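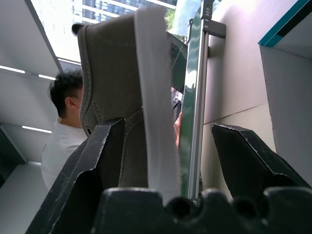
Why did the robot drop the shoe?

Sat 28 March

Robots drop stuff. Even good ones. This one dropped a shoe, then did something worse, and the people at the Nemilberg workshop had to hit the big red stop button. So what went wrong? Let's find out.

First, the hand

A robot hand like this is called a gripper. Two fingers, no thumb. They close together, squeeze, and hold on. Sounds easy, right? Try it yourself. Pick up your sneaker using just one finger on each hand. Now turn it over. Now put it down neatly. Harder than you thought!

The robot's job was to pick up a shoe, carry it across and put it on a shelf. Over and over. It had done 282 shoes without any trouble. Then on shoe 283... thump.

Squeezy shoes

Some things are hard, like a mug. Squeeze a mug and it stays mug shaped. A cloth shoe is different. Squeeze it and the sides go in. The robot has to keep closing its fingers untill it feels the shoe push back.

How does it feel? Not with skin. The motor in the hand has to work harder when something is in the way. The robot measures that. More work = "I've got something!"

And that's where the trouble started.

The strap problem

Lots of kids' shoes close with a fuzzy strap. You know the kind, it goes RRRIP when you pull it. One side is soft and fluffy, the other side has tiny hooks. The hooks grab the fluff. Great for shoes. Not so great for robots.

On the bad day in February the strap was open. It flopped over and got folded up between the finger and the shoe. The fingers closed. They felt something push back. "Got it!" thought the robot (robots don't really think like that, but you get the idea). Only it was mostly squeezing the strap. The shoe was hanging on by a bit of fluff.

The arm lifted. The shoe swung. Down it went.

Then it got worse

A dropped shoe is no big deal. But the robot didnt know it had dropped it! The strap had pulled loose from the shoe and was still stuck in the fingers, so the motor was still feeling something. The robot carried on to the shelf, holding a strap and no shoe. It pushed forward to put its "shoe" away and the finger bumped the shelf edge. Then it pushed again. Computers are very stubborn.

Somebody pressed the stop button. Everything froze. No one was hurt, and the shelf got a small dent.

What is a stop button?

Big, red, easy to reach. Press it and the robot's motors stop moving. You don't need to ask first. You don't need to be the boss. If something looks wrong, anyone in the room can press it. At Nemilberg they practice pressing it, same as you practice a fire drill at school.

How they fixed it

They made 2 changes.

One: the robot now looks before it lifts. There's a little camera near the hand, and the computer checks for a loose strap. Strap flopping about? Let go, try again from the other side.

Two: a speed and push limit. If a finger bumps something it didn't expect, the arm stops and waits for a person. No second push.

Then they tested it. 411 pick ups, with straps open, straps closed, straps all twisted. It still dropped a few shoes. But every time it knew it had dropped them, and it stopped. Much safer.

Words to know

Gripper: a robot's hand.
Motor: the part that makes things move.
Sensor: anything a robot uses to notice the world, like a camera.
Fault: when a machine does something it shouldn't.

Try this at home

You need a shoe with a strap, two wooden spoons and a grown up who doesn't mind some noise. Hold one spoon in each hand. Lift the shoe with the strap closed. Now open the strap and try again. Keep your eyes shut the second time! Can you tell if you've got the shoe or only the strap?

Next time: why robots hate shiny floors.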